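# Gripper check and re-zero, two-arm table cell

Quick version for whoever has the next shift. Long version is in the Stosska binder, ask Petronella Ngcobo if it's walked off again.

Do this after any gripper swap, and every 1000 cycles even if nothing feels wrong. Left arm first, then right. Never both at once.

**Need:** hex keys, a clear ruler, a ballpoint, one water bottle, lint-free cloth. Zip ties if the old ones look tired.

## 1. Stop and park

- Pause the job. Wait for both arms to quit moving.
- Park from the pendant, not by hand – Kenji pushed one by hand in January and we lost a morning to it.
- E-stop in. Then touch things.

## 2. Cable and connector

- Follow the wrist cable from the end plate to the plug. It should loop loose. Tight loop = it will pull out on the first big turn.
- Plug collar finger tight. No pliers!!
- Look for shiny rub spots on the jacket. Any bare wire, stop here and call Jagadeesh Kaimal.

## 3. Gripper screws

- Mounting plate screws, go corner to corner, small turns. Four passes.
- Wipe the pads. Dont use the blue cleaner, it leaves a film.
- Wiggle each finger sideways. A little play is ok, a click is not.

## 4. Power back, low speed

- E-stop out, clear the fault, speed to 9 percent.
- Check the wrist ring light on each arm. Red or blinking – go back to step 2, it's nearly always the plug.
- Jog each wrist end to end. Watch the cable while you do it, not the screen.

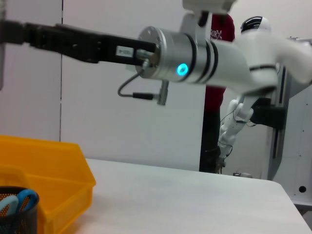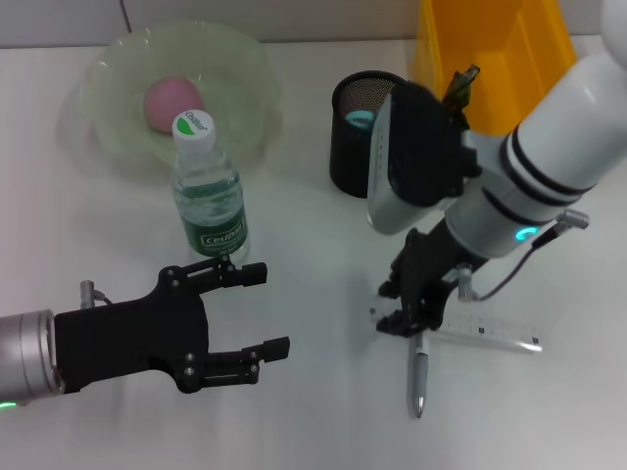 ## 5. Zero and test grip

- Close the jaws empty, hit Set Zero, open again. Repeat on the other arm.
- Left arm: bottle. Jaws open, approach low on the body, close at force 70. Should hold without denting. If it dents, your zero is off, redo it.
- Right arm: pen off the ruler. Fingers come down close to the table but must not press on it. If you hear the pads scrape, raise Z one notch at a time.
- Drop points: read them off the ruler and write them down. Same spot every time is what we want.

## 6. Back to normal

- Speed up in steps, dont jump straight to full.
- Run the short loop once and stay by the E-stop til it finishes.
- Initial the sheet, with arm and cycle count. Tumelo Van Wyk can't order pads if the count is blank.

## Stuff that goes wrong

**Jaws stop halfway** – zero was set with something in the grip. Redo step 5.

**Gripper not found** – plug. Reseat it, power cycle teh controller, wait for the full boot.

**Camera view looks shifted** – the bracket got bumped. Don't fix it in software, loosen and re-square it, then run hand-eye calibration (binder, tab 4).

Spare pads are in the Mthembu drawer, bottom left. Take the last pair, tell Tumelo.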